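Nambiar clear-box set

Notes + pictures of see-through storage boxes on plain tables. 678 pictures, 53 boxes, mostly pen trays and desk bins. Labels are in labels.csv, one row per picture. Split is by box — don't reshuffle.

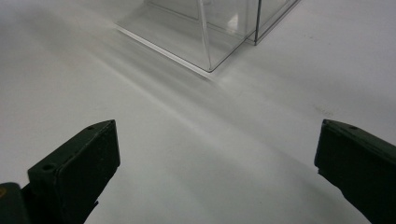

Clear acrylic box on a white tabletop, appears empty.

Known problems
- edges get lost on white, outlines hand drawn, expect them to be off a bit
- 28 rows have no box size, Kyu-ri is still measureing
- "empty" means looks empty thru the walls

v2 drops the lidded boxes. Old labels wont match, use the new csv.

Questions: Ningsih Goh or Aled Kneath

Related
Levness jar labels
Podora drawer list

Contact | © Nambiar | Back to top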